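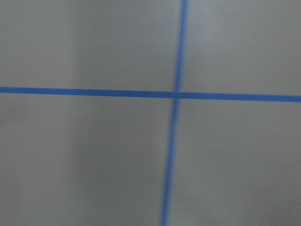
Wrist cam, tape cross. Blurry along the vertical strip.

Gripper + wrist camera comparison, October 28, 2021. Quick dump of pics before I lose them, proper writeup later (maybe). Two grippers in the running, the Pfister and the Fluna, both on the Mosten controller. Griet Kuipers did the mounting plates, I did the cables and most of the swearing.

Exposure was set way too long to start with. Dropped it to 300, then 60, colour went a bit dull but the edges came good.
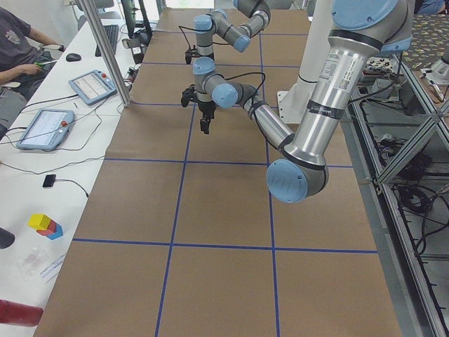
Both arms over the table, pendants on the desk at left.

Cardboard's cheap and easy to swap when a finger digs in. Blue tape for the grid, same as in May. Over 345 closes on each gripper so far, Pfister is quicker, Fluna is kinder to soft stuff. Cable loop at the wrist still bugs me, want it tied down neater befroe the long run.
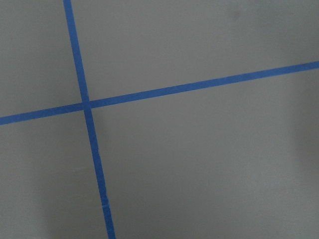 Centring is the next job. The Troltetti software wants the crossing in the same spot each time and we're not there yet, so the offsets get typed in by hand, which is slow. Griet reckons a new bracket. I reckon software. Logs are on the shared drive, 3,672 lines, help yourself. More pics once teh bracket's printed.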